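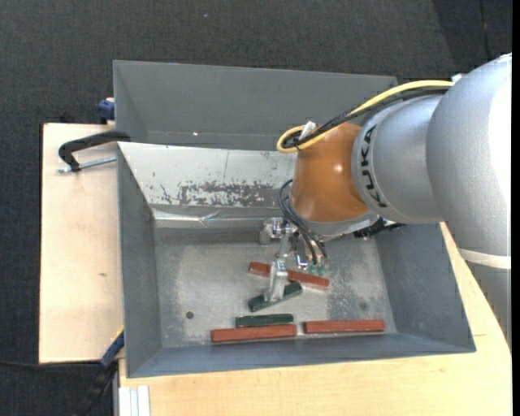 Collecting grasp examples for bin picking: setting up and running a session

This page covers how we collect labeled grasp attempts on the bin cell, from fixing the bin in place to checking the finished set before training. It assumes the arm is already mounted, the tool center point has been taught, and you can run a program in reduced-speed mode. Safety setup for the cell is on a separate page and has to be done first.

The target for a first training set is 2000 attempts. Fewer will train, but the resulting model tends to do well in the middle of the bin and poorly along the walls.

What you need

An industrial arm with a finger gripper. Ours is a KUKA.
A fixed camera that sees the whole bin floor, including the foot of the front wall.
A rigid metal bin with an open top.
Clamps and boards to hold the bin in position.
Bars in at least two colors. We use red-brown and dark green.
The Collerex recorder, installed on the cell computer.
A disk with enough space for the full session. Check this before you start.

Step 1. Fix the bin

Set the bin on boards and clamp it. Push on each corner by hand with moderate force. If a corner moves, add a clamp or shift the one nearest to it. A bin that creeps during a session ruins the data without any error message: the recorded grasp positions stay in robot coordinates while the walls in the camera image drift away from them.

Keep clamp handles low and on the side away from the arm's approach where you can. After clamping, jog the arm by hand along all four walls at the lowest height it will use, and look for contact between the wrist, the hoses and anything that sticks up past the rim.

Do not clean or repaint the inside of the bin between sessions. Scratches and worn paint are part of what the model has to see past. If the bin is replaced, start a new session number and note the change.

Step 2. Route the cables

Hoses and cables that hang near the tool will show up in the camera image at some wrist angles. A few are acceptable. What matters is that they hang the same way at the same wrist angle. Tie the bundle down so that it has one loop at the wrist, then rotate the last axis through its full working range and watch for snags.

If a hose crosses the view of the bin floor when the arm is in its wait position, change the wait position. The before image must be taken with the arm fully out of view.

Step 3. Calibrate the camera

Run the calibration routine in Collerex with the target plate flat on the bin floor. Take 12 poses, with at least one near each corner. Then touch the gripper fingertip to three marked points on the plate and compare with the camera's estimate.

If the error at any point is larger than half the width of a bar, repeat the routine. Do not correct it with a manual offset. An offset that fixes one corner usually makes the opposite corner worse.

Lock the camera mount once calibration passes. If anyone bumps it, recalibrate and open a new session.

Step 4. Set the lighting

Use the lighting the cell will have in production, with the blinds in their usual position. Bare metal reflects strongly and the bright patches move with the light. Set exposure manually so that the dark green bars can be told apart from the shadow beside them, and accept some glare on the bin floor in exchange. Turn off automatic exposure and automatic white balance. Both react to the arm entering the view, and the bars then change color between the before and after images.

Step 5. Load the bin

Start with a low count. Five bars gives a useful mix: some lie free, some lie against each other, and one or two usually end near a wall. Drop them from a hand's height above the rim. Do not arrange them. Hand-placed bars come out too parallel and too evenly spaced, and the model learns the spacing.

After every 100 attempts, empty the bin and drop the bars again. After every 200, change the number of bars and write the new number in the session notes.

Step 6. Define the attempt

One attempt is the following sequence, and the recorder expects it in this order.

Arm moves to wait position.
Before image is saved.
Grasp pose is chosen.
Arm moves to the approach point above the pose.
Gripper lowers and closes.
Gripper width is logged.
Arm lifts.
Gripper width is logged again.
Bar is released over the bin.
Arm returns to wait position.
After image is saved.

The pose is chosen by one of three methods. Random poses are drawn over the bin floor with a random rotation. Seeded poses are drawn near a detected bar edge. Manual poses are clicked by the operator. For a first set, use mostly seeded poses, with enough random ones to cover bare floor and corners. Manual poses are slow to produce and should be kept for cases the other methods rarely reach, such as two bars lying side by side with little or no gap.

Record the method with every attempt. It is the field people most often leave out, and it cannot be recovered later.

Step 7. Set the contact limits

Lower the gripper with a force limit active. Set the limit so the fingertip stops on a bar without pushing it across the floor. The minimum height should be just above the bin floor, measured at the highest point of the floor. Old bins are not flat, so measure in several places.

Long fingers will sometimes come down on top of one bar while aimed at the one beside it. Stop, lift and log the attempt as a collision. Collisions stay in the set. They are among the most useful examples when bars of different heights or directions lie close together.

Step 8. Label the results

Most labels come from gripper width. If the width after lifting matches a bar, the attempt is a success. If the gripper closes fully, it is a miss. Use these four labels and no others:

success
miss
collision
slipped (bar was held at close, gone after lift)

A held bar that drags a second bar with it is still a success, but set the "disturbed" flag. The after image will show the second bar in a new place.

Width does not tell you which bar was picked. To record color, run the color check on the image taken after lift, or compare the before image with the grasp pose. The second method fails where bars overlap in the camera view, so flag those for review by a person.

Step 9. Review while you collect

Open the review page at the end of each block of 100 and look at every collision and every slip. Look at a sample of the rest. Things to check:

Before images contain no part of the arm.
The pose marker lies where the gripper went.
Success rate has not jumped or dropped sharply since the last block.
Time stamps on images and joint data agree.

A steady rise in misses along one wall usually means the bin has moved. Stop and check the clamps before running more.

Step 10. Split and export

Split by bin load, never by single attempt. Two attempts from the same load share most of their bars in nearly the same places, and putting one in training and the other in test will make the test score look better than it is. Hold back at least one complete block for testing, and choose it before you look at any results.

Export in the Rosura layout. Each attempt gets one folder with the images, the pose, the joint log and the label file. Copy the session notes into the top folder. Calibration files go with the session they belong to, including those from sessions you later drop.

Common faults

Recorder stops with "pose outside region". The region is set from the bin's inner rim, while the fingertip pose is checked at floor height. If the walls slope, shrink the region to match the floor.

Arm halts near the wall. The wrist is close to the rim. Limit the rotation range for poses in the outer strip and allow only finger directions that run along the wall.

Green bars are picked less often than red-brown ones. Check exposure first. If exposure is fine, look at the edge detector threshold used for seeded poses. It was tuned on the red-brown bars and misses weak edges.

Labels flip between success and miss on the same bar. The gripper width reading is being taken before the fingers settle. Lengthen the delay after close.

Changes to this page

October: split rule rewritten in step 10. "Disturbed" flag added. Older Witovero sessions do not have the flag and should be loaded with it set to unknown. Questions about converting them go to Evaristo Hinojosa.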